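The Room at Sarberg

The support group met on the second floor of the Sarberg library, in the room with the map of the county. She sat in the car for 24 minutes before she went in. Her brother had been dead since March.

Inside there was a circle of chairs and a woman pouring coffee. People said the name of whoever they had lost, and then they said something ordinary. One man said his wife had hated the bus to Brandier. When her turn came she said her brother owed her 390 dollars, and she started to cry, and the woman with the coffee moved one chair closer. 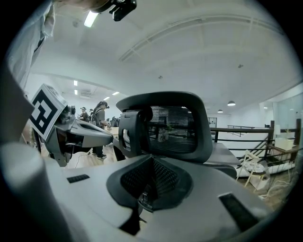 The Drive Home

She took the old road past Joster. His voicemail was still on her phone, the one about the spare key. She had played it in parking lots and in the shower with the door open. He sounded annoyed in it. He wanted her to call back before six.

At the light she thought about playing it again and turned on the radio instead. There was a ball game on. She drove the rest of the way listening to it, and when she got home she put the key on the hook by the door, next to hers.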